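Table rules for gripper sessions
Workshop tips, Harmont page 2

Quick ones this time, I'm typing between sessions. These are for anybody recording table tasks with hand-held grippers, the kind with the square markers on the base. Most of it is plain housekeeping.
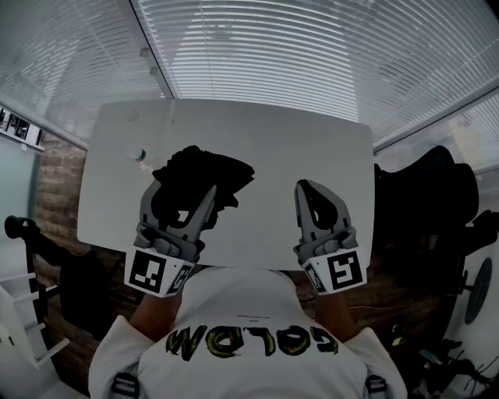
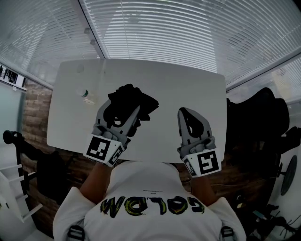
White table, grippers in both hands.

Before you start
Wipe the table. Dry cloth after, streaks throw glare.
Only what the task needs goes on top. Cups, phones, keys — shelf.
Markers clean and flat. A curled corner is a bad marker, reprint it. Don't tape over it, shiny tape is worse.
Sleeves up past the wrist. Lanyards off.
Straps snug but not tight. If you can't take a deep breath, loosen them.
Chair at a height where your elbows clear the table edge. Spare chairs pushed well back.

Cables
Keep them out from under feet and wheels. Bundle the slack, velcro not zip ties, you will be undoing it again in April when the desks move.

While recording
Slow hands. Slower than that.
Open the jaws all the way before going in for cloth. Grab a fold, not a flat bit — flat cloth just skates away from you.
Don't cover a marker with your other hand. Easy to forget when you're reaching accross.
Both grippers stay over the table, even the one with nothing to do.
Dropped something on the floor? Stop the take. Don't lean down for it with the harness on.

Blinds
Pick a setting and leave it for the whole batch. The Prilluta sheet says closed, Rustad says half, I don't much care which so long as it dosn't change between takes.

Naming
Task, table, take number. We had 3399 takes last season and 453 had to be renamed by hand. Never again please. No spaces, no "final2".

After
Jaws wiped, pads checked for splits. Cloth folded and back in the Gulis bin, bottles capped.
Batteries on charge, even if they say full.
Write down anything odd on the sheet, take number too. "Left one sticky" with no number is no use to whoever checks it at 8 in the morning.

Marker printing notes go on the next page when I get to it.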